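Clallanura opens its doors to show household robots at work

Visitors filled the ground floor of the Clallanura workshop in December for the company's first open day, where staff ran a pair of household robots through laundry, dishes and table clearing for most of an afternoon.

The doors opened at 1 p.m. and the last group left a little after 5. Clallanura had expected a few dozen neighbors and a handful of people from the trade. It had room for up to 900 across the afternoon, and by 3 p.m. there was a line down the side of the building.

People went in by groups of 25. Each group got a short safety talk at the entrance, then walked past three work areas separated by tape on the floor. Staff asked everyone to stay behind the tape while the arms were powered, and to keep children by the hand.

"We wanted people to see the slow parts too," said Solange Arruda, who runs the household program at Clallanura. "If you only see a 30-second clip on your phone, you get the wrong idea of what this is like."

The slow parts were easy to find. At the dish station, the robot needed several tries to pick a plate out of a rack, and an operator stepped in twice during one group's visit to reset it. At the table-clearing station, cups went fairly well and paper napkins did not. One boy asked if the robot was tired. The operator told him it was thinking, then said that was a joke.

The two robots share a base design from Pristeck, a parts supplier that also sent staff to answer questions. The software that plans the arm movements is Clallanura's own and goes by the name Drureck. It has been in testing for 2 years, Arruda said, first on blocks and boxes and since last spring on clothes and kitchen items.

Part of the afternoon was given over to remote control. An operator sat at a desk behind a low partition and moved the arms by hand, using a set of matching levers, while a screen showed the view from the robot. Clallanura uses sessions like these to teach Drureck new jobs. Arruda said the team has recorded 1000 laundry sessions so far and plans to keep going through the winter.

Laundry drew the most questions. The robot's job was to take clothes out of a basket on the floor and put them on a sofa next to it, ready for folding. Folding was not part of the program for the day. Arruda said shirts and towels can be folded on a good day, but the results are not steady enough to show to a crowd.

Thick items with linings are harder than thin ones, she said, as the gripper can close on one layer and leave the rest behind. Dark clothes can also be a problem when the light is low -- the software has trouble telling one piece from another. Staff brought in extra lamps during the morning setup.

A red garment with white trim was among the clothes used at the laundry area, where one gripper reached down into the pile while the other arm stayed up beside the basket.
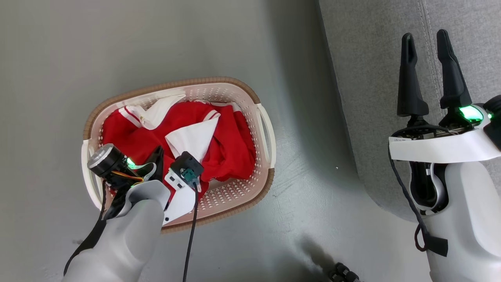
What comes next

Clallanura is planning a longer trial in lived-in homes, starting with a small number of apartments in the Alaoui building across the street. Residents who take part will have a robot for a few hours at a time, with an operator present at every visit. No start date has been set.

The robots are not for sale, and Arruda would not give a price when visitors asked. She said the company first wants to find out which chores people would hand over and which they would rather keep. A box for written suggestions stood near the exit. Cleaning the bathroom came up often, she said, along with litter boxes.

A second open day is planned for the spring, with shorter waits -- the company says it will take sign-ups ahead of time and add an evening session for people who work during the day. Entry will again be free. Schools that want to bring a class can write to the workshop's front desk.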